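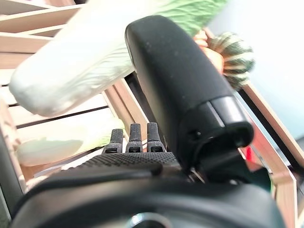
beanpole_annie

Drovalel beans — is anyone else growing them this year?

Hello all, I've been reading this board for ages and have only posted to moan about pigeons, so this makes a change. I have fallen head over heels for a climbing bean called Drovalel and I want to talk about it with people who won't glaze over!

It's a flat-podded climber, pale yellow when ready, and the beans inside are cream with a maroon splash round the eye. I was given a handful at a seed swap in February, in an envelope with just the name and "Kuninov, 1921" pencilled on the flap. Kuninov is the village it's meant to come from, and 1921 is supposed to be when it first turned up in a seed list. I put them up a wigwam next to my usual Stomano and they were at the top of the poles first, by a mile. And the taste, oh my word. Boiled for 6 minutes, butter, a bit of black pepper, eaten standing up at the cooker.

Questions, then. Does it cross with other climbers if they're close? Does it dry well for winter? And has anyone got a proper history for it?

old_dibber

Welcome to the club. I've grown it for years on heavy clay and it has never sulked once. Dries beautifully. Leave the pods until they rattle, and if the weather turns, pull the whole plant and hang it upside down in the shed. The maroon fades a bit in cooking but the skins stay whole, so they're lovely in a stew.

On crossing, French beans mostly pollinate themselves before the flower opens. I grow mine beside all sorts and they come back true.

tilly_on_the_hill

"Mostly" is doing a lot of work there, dibber! I had Drovalel next to a purple climber and the following year two plants had purple flecks all over the pods. Very pretty, tough as string. Bumblebees here will chew into anything. If you want to save seed, Annie, I'd put them at opposite ends of the plot, or at least grow something tall in between. Sweetcorn does it for me.

old_dibber

Could you have had a stray seed in the packet? I've seen that far more often than a real cross.

tilly_on_the_hill

It was my own saved seed, out of my own jar, so no. Unless I'm sleep-gardening.

plot7b

Can I put in a word for Stomano, seeing as it's been left in the dust in the first post? Drovalel is faster, I'll give you that, but it finishes early as well. Stomano keeps going until the frosts if you keep picking. I grow both now: Drovalel for the first big feasts, Stomano for the rest. With one wigwam and one packet I'd go for Stomano every time.

(My plot number is 7 by the way, the b is for beans.)

beanpole_annie

plot7b I take it all back, Stomano is a good old friend and I'd never be without it! It's just that the new one has turned my head. I didn't know it finished early though. Would a second sowing in midsummer fill the gap, or is that asking too much of it?

plot7b

Works here, but I'm in a mild spot near the coast. Sow them in pots so the slugs don't get the lot, then plant out when the second pair of leaves is open.

cold_frame_carl

Tried a midsummer sowing up here and got a very nice display of flowers and then a frost. Wouldn't bother unless you've got a tunnel.

I'm going to be the awkward one about the history as well. That 1921 date gets passed around on every envelope and I have never seen the list it's meant to be in. The earliest I can find is the Raju catalogue for 2000, where it's called "Drovalel, an old village bean" and nothing more. No mention of Kuninov. I love the bean! I just think the story may have grown a bit in the telling.

old_dibber

Raju had it before that, I'm sure of it. I bought mine from them when they still sent those little brown packets with the string closure.

cold_frame_carl

I'd be delighted to be wrong. If you've still got a packet with a year on it please have a look, I've been after one for ages.

old_dibber

I'll go up in the loft at the weekend. No promises, the loft has its own climate and its own wildlife.

tilly_on_the_hill

Whatever the date is, the seed swap lot I had were also marked Kuninov, and they came from the other end of the country to Annie's. So the name has been travelling with it for a good while. I always thought villages swapped beans over the fence and only the seed firms bothered with dates.

Recipe while I'm here, for the dried ones. Soak overnight, simmer with an onion and a bay leaf until soft, then tip into a dish with fried leeks and plenty of dill, breadcrumbs over, hot oven until it's brown on top. Salt at the end. We have it with pickled beetroot and it's even better cold the next day.

beanpole_annie

Tilly that sounds gorgeous, dill is going on the list. I've marked the best plant with red wool so no one picks it for dinner (me, I mean me) and that one's for seed. Moving the others away from the purple ones next year as well, just in case.

Carl, I've still got the envelope and I'll ask at the next swap who brought them. Does anyone know if the pods freeze?

plot7b

They do. Blanch them first, and slice them on the slant or they go floppy.

cold_frame_carl

Floppy either way, in my experience. Eat them fresh and freeze the peas.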